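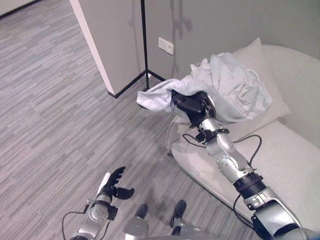

The first thing Flumwood wants you to know about its household humanoid is that it can tidy up. The first thing its technicians want you to know is where the cables run. I spent my visit with the second group, in a carpeted corner the company calls its living room cell, and I came away thinking the sales pitch is the least interesting thing about the machine. Look at the black cable that loops out from the forearm and arcs over the seat of the lounge chair while the gripper has hold of a bunched gray-blue cloth. A loop like that one is a choice somebody made. Too short and it limits the wrist. Too long and it finds a chair arm to catch on. The technicians spend a good part of every morning on that choice, and none of it appears in the brochure.

The job sounds like nothing. Take the cloth off the chair, put it on the coat stand, take it off again. A child does this badly by age four and well by age seven, if asked enough times. Flumwood's target is 100 transfers between service stops, and on the log I was shown the best run had ended at 23. The reason column said "wrist, re-zero." It said that a lot.

I'm not against the project. I do think anyone writing about home robots ought to sit through a setup before repeating a number from a stage, and I say that as someone who has repeated a few.

The morning routine

A session starts with the robot powered down and a technician going over each arm by hand, shoulder to fingertips. The rings at the joints get wiped and checked for play. The screws on the elbow cap get a torque check, with the driver set the same way each time, and the result goes on a paper sheet (paper, in this building!) because the tablet version kept losing entries. Then the cables. Each one is followed with a fingertip from end to end, feeling for flat spots.

After that comes the zeroing, where every joint is moved to a known position and the software is told, more or less, "this is where you are." On a good day it goes quickly. On the day I watched, it was done twice, and then the right arm was done a third time.

The two hands are a separate headache. The right does the fabric work in this cell and the left is mostly kept open and clear, so they wear differently. The tendons come from a supplier called Alwood and are meant to be changed every 200 hours. The crew changes them sooner. When I asked whether the published running costs reflect the real interval or the printed one, I got a long answer about averages. I took that as the printed one.

Why the stand is harder than the chair

A chair is forgiving. It's wide and padded, and a cloth dropped anywhere on the seat counts as a success under the current rules. I have doubts about those rules. The coat stand has a thin curved pole and small hooks, and everything around it matters: how close the wall is, where the armchair has been pushed, whether the base has crept since the last run. The wall behind it carries scuffs and thin scratch lines. With a gray garment hanging at mid-height against a light gray wall, the hand has to come in beside the pole with its fingers curled, and a small error in the wrist is the difference between fabric and metal. 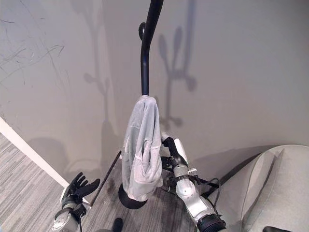
What the repairs look like

Most of them are dull. A cable gets a new clip. A finger gets re-tensioned. The wrist sensor, made by Fekete, is swapped as a unit and the old one goes in a bin to be tested later, and the bin was fairly full. The bigger job is the ring joint on the upper arm, which means lifting the whole arm off in a sling and losing the rest of the day.

The cell's maintenance contract is with Bomeck, whose manual runs to 251 pages. The technicians have taped over parts of it with their own notes. One reads "ignore step, do wrist first." I trust the tape more than the manual, and I'd guess a buyer would too, if a buyer ever got to see it.

Flumwood says home trials begin in January. There was no answer yet on who will do the morning routine in those homes, or how long a family is expected to wait for a person with a sling.

Last updated: October 17, 2026
23 comments
200 shares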